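**19 Jan 2019**

So I have book news, and I've been sitting on it since breakfast like a kid with a secret. *The Salt Ledger*, Mireille Darwish's long out-of-print novel about a lighthouse bookkeeper and her vanished brother, is coming back into print this spring. Petersen is the publisher. I read the announcement standing up in the kitchen and then I read it again, and then I called my sister, who has never read a word of Darwish and was very patient with me.

If you've never heard of it, you have plenty of company. The book came out in a small edition, got two or three kind notices, and sank. I found my copy in a library discard pile for a dollar, with a coffee ring on the title page and a stranger's grocery list tucked into chapter nine (eggs, thread, "ask Paul about gutter"). I've reread it so often that the spine is now mostly tape.

The story goes like this. Agnes Toller keeps the accounts for a row of lighthouses along the coast of Greria, a made-up island country with terrible weather and a lot of rules about herring. Every month she adds up oil, wicks and wages. One October the sums from the farthest light come in wrong, always by the same small amount, and the handwriting in the margin looks a great deal like her brother's. Her brother has been dead for 14 years, or at least everyone in town has agreed to say so. Off she goes to check the figures in person, by mail boat, with one suitcase and a bad cold.

That's the whole setup, and I don't want to spoil where it lands. I'll just say that the mail boat section is 37 pages of almost nothing happening and I would not give up one of them. There's a card game in it that made me put the book down and walk around the block!

The new edition will have a foreword by Amedeo Donati, who translated Darwish's stories into Italian and who, from what the announcement says, pestered several publishers about this novel before Petersen said yes. Good for him. He's also been through her typescript and put back 2 chapters that were dropped from the first printing. I have mixed feelings about that, I'll admit. One of them is told by the ferry pilot, and I've always liked that we only ever see him from Agnes's side, grumbling at his rope. But I'm obviously going to read it the minute I get my hands on it, so who am I kidding.

Naturally the news sent me off to the spare room to dig out my old Darwish paperbacks, and that turned into a whole afternoon of moving books from one place to another, the way it always does.

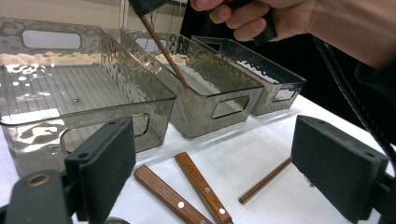

*Smoky-gray plastic bins on a white tabletop.*

Back to the book. The announcement gives a few practical details, so let me pass those along. It'll be a paperback first, with an e-book on the same day. There's also going to be a signed hardcover run of 100 copies, numbered, with a fold-out map of the Grerian coast drawn from Darwish's own sketch. I want one of those so badly that I've already written myself a note and stuck it to the lamp. Orders open through the Petersen site and through independent bookstores, and it's one copy per person, so please don't elbow me.

No cover yet. The first edition had a painting of a seagull on it that looked furious, and I've grown very fond of that bird. I'm hoping the new designer keeps it somewhere, even if it's only on the spine.

I went back last night and read the opening again to see if it still worked on me. It does. Agnes is sharpening a pencil and thinking about the price of lamp oil, and somehow by the bottom of the page you know she's lonely, you know she's proud of her sevens, and you know something is off in that office. Darwish never raises her voice. She'll give you a whole paragraph on a drawer that sticks and then drop the brother's name at the end of a sentence about soup.

People sometimes shelve it as a mystery, and I guess it is one, in that there's a question at the start and you do get an answer (sort of, on the last page but one, and you have to be paying attention). Others call it a ghost story. My book group read it a while back from photocopies, please don't tell anyone, and we argued about the margin notes until it was long past time to go home. Half of us thought Agnes was writing them herself. I was in the other half, and I still am, although the business with the green ink does bother me.

As for what else is coming, Petersen says it has an option on *Mevia*, the collection of linked stories Darwish wrote afterward, and that a decision on it depends on how this one sells. *Mevia* is stranger and shorter, and a couple of the stories in it are told by furniture. I'd start with the novel. If you like the novel, go ahead and bug your bookstore about the other one, loudly.

There's also going to be an audiobook, produced by Deltix, with the reader still to be picked. My one request would be somebody who can do a decent head cold, because Agnes has hers for most of the middle section and the dialogue is funnier when you can hear it.

I'll put up a proper review once I've read the restored chapters, and I'll try to be fair to the ferry pilot. In the meantime, if you own the old edition and feel like comparing notes, leave a comment. I'm especially curious whether your copy also has page 212 printed upside down or whether mine is just special.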